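Gorkbridge Soft-Goods Gripper, two-arm cell
Service page: grip release fault

Product code 1644
Status: fault confirmed, fix available
Applies to: cells with the Ayele wrist coupling, shipped before October
Last changed: Monday, October 28, 2024

Some cells in the field have a gripper that lets go late. The arm reaches the drop point, the controller sends the open command, and the fingers stay closed while the arm starts its next move. With bread and other soft food the item gets crushed or carried off over the edge of the basket. The blue light on the coupling is a power light only. It does not tell you whether the open command got through.

The fault was found at our Sterndale test room, on a table setup with produce, bread and a shallow woven basket. 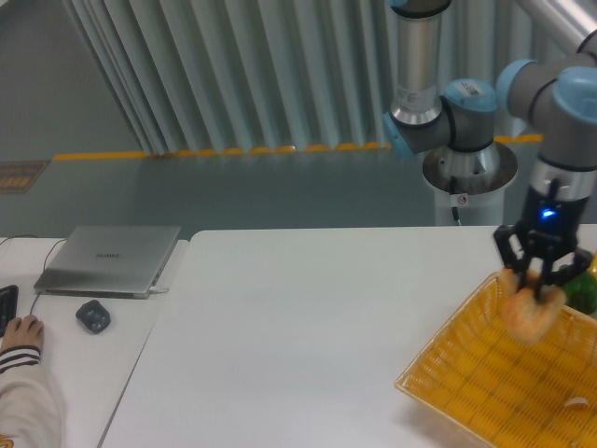
Page 2 of 11

What goes wrong

The open command and the first move of the next cycle are sent on the same line. If the line is busy, the open command waits and the move does not. The delay we measured was 110 milliseconds at worst. At low speed you may never notice it. At full speed it is long enough for the arm to leave with the item still in its fingers.

Older software also clears the grip alarm by itself after a late release, so the alarm list can look clean on a cell that has the fault. Check the cycle log instead.
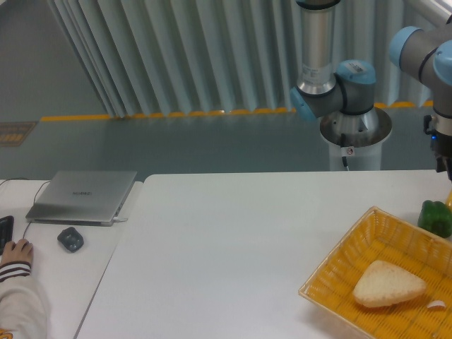
Plolcombe wrote in to say that their cell did the same with rolls, and that slowing the arm down hid the problem for a week before it came back. They asked if the gripper should be sent in for exchange. It should not. The gripper itself is sound, and the fix is in the software and one setting.

Until the fix is in

Run at half speed. Keep hands off the shared table while the arms have power -- a late release means the arm can move with a load when the operator expects it to be empty. The floor line marks where walking traffic stops. It is not a guard and does not stop the arm. If people work at a desk next to the table, set the reach limit so that neither arm can cross onto the desk.
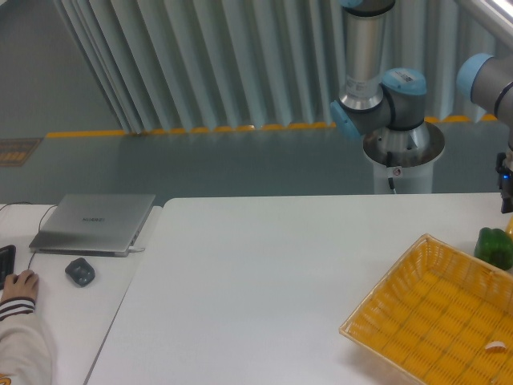
Table, basket and arm base, with the desk at left.

Installing the fix

Stop the cell and lock out power to both arms. Load the update from the service menu, then set "wait for open" to on. This setting is off after the update and has to be changed by hand on each arm. Restart and run the release test with an empty gripper first, then with a soft item.

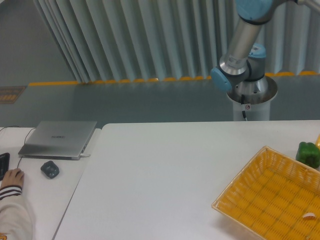 If the test fails on either arm, leave the cell at half speed and send us the cycle log with the product code. Do not raise the grip force to make up for dropped items. That is a different fault -- see the finger pad page.

The update is free for all cells listed at the top of this page. Replacement couplings are not needed and are not covered under this notice.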